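Werkstatt-Tipps: Kistenentnahme mit dem Roboterarm - was sich am Arbeitsplatz ändert

Teil 8 der Reihe, zusammengestellt von Aleksi Lindqvist, Zerspanung und Vorrichtungsbau, Kettunen

Wo ein Roboter Rohteile aus der Kiste nimmt, entfällt für die Bedienung das Bücken und Umgreifen. Andere Arbeiten kommen hinzu: Kiste vorbereiten, Lage der Teile beurteilen, Greiferbacken pflegen, Störungen quittieren. Die folgenden Hinweise stammen aus dem Betrieb der Entnahmezelle in Sornham und gelten sinngemäß für kleinere Werkstätten.

Kiste festsetzen

Eine Blechkiste, die beim Anfahren wandert, macht jede eingelernte Position unbrauchbar. Zwingen am Rand ansetzen, Backe satt auf das Blech, Griff vom Arbeitsraum des Arms weg. Nach dem Nachfüllen mit der Hand gegen die Wand drücken. Gibt die Kiste nach, Zwinge lösen und neu ansetzen, nicht nur nachziehen.

Den Standort auf der Tischplatte anreißen. Klebeband reicht für einen Probelauf, löst sich aber unter Kühlschmierstoff.

Teile einlegen

Quaderförmige Teile möglichst mit Abstand zueinander und zur Wand einlegen. Liegen zwei eng nebeneinander, fehlt dem Finger der Raum zum Eintauchen. Steht ein Teil dicht an der Seitenwand, den Griff in Längsrichtung versuchen oder das Teil von Hand in die Mitte schieben - Letzteres nur bei stillgesetzter Anlage.

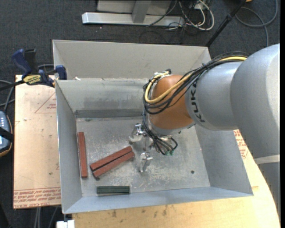
KUKA-Arm über der Blechkiste, links im Behälter das eng liegende Paar, davor der gerillte grüne Block.

Gemischte Lose sind zulässig, wenn für jede Form ein eigener Greifpunkt hinterlegt ist. Gerillte Teile längs der Rillen ausrichten und an den glatten Flächen fassen. Die Öffnungsweite je Teil auf einer Karte an der Zelle notieren, damit die Spätschicht nicht im Programm suchen muss.

Boden und Wände

Blanker Blechboden verkratzt mit der Zeit, das stört den Ablauf nicht. Grate stören. Einmal je Schicht mit dem Handschuh über den Boden streichen und fühlbare Kanten mit der Feile brechen. Späne und Papierreste absaugen, nicht ausblasen. Bei kamerageführter Entnahme zusätzlich auf Spiegelungen achten: mattes Blech ist günstiger als poliertes, ein Lappen mit Entfetter genügt meist.

Kabel am Handgelenk

Das Leitungspaket am letzten Gelenk ist die Stelle mit dem höchsten Verschleiß. Arm langsam durch alle Endlagen fahren und prüfen, ob eine Schlaufe an der Kistenwand streift. Schlaufen so kurz wie möglich, aber ohne Zug auf die Stecker. Kabelbinder handfest anziehen und bündig abschneiden. In Sornham ging Störung 418 (Signal Greifer fehlt) in den meisten Fällen auf einen gelockerten Stecker zurück.

Handbediengerät

Einen festen Ablageplatz vereinbaren, außerhalb der Reichweite des Arms und nicht auf dem Boden. Wer die Kiste betritt oder hineingreift, nimmt das Gerät mit. Diese Regel steht auch in der Betriebsanweisung, wird beim schnellen Nachfüllen aber am häufigsten übergangen.

Folgen für die Schicht

Vor der Umstellung stand eine Person dauerhaft an der Kiste. Heute betreut dieselbe Person die Zelle und zwei Fräsmaschinen. Die körperliche Belastung ist gesunken, die Zahl der Unterbrechungen gestiegen. Im ersten Monat fielen je Schicht rund 30 Eingriffe an, die meisten davon wegen verkeilter Teile. Bewährt hat sich eine Übergabe von 15 Minuten, bei der offene Störungen an der Zelle gezeigt und nicht nur aufgeschrieben werden.

Einlernen sollte, wer die Teile kennt. In Fadorville wurden die Greifpunkte zunächst extern vorgegeben und nach einigen Wochen von den Bedienern neu gesetzt. Die Eingriffe gingen danach zurück. Für diese Arbeit ist Zeit im Schichtplan vorzusehen - nebenbei wird sie nicht erledigt.

Nächster Teil: Greiferbacken selbst fertigen und beschichten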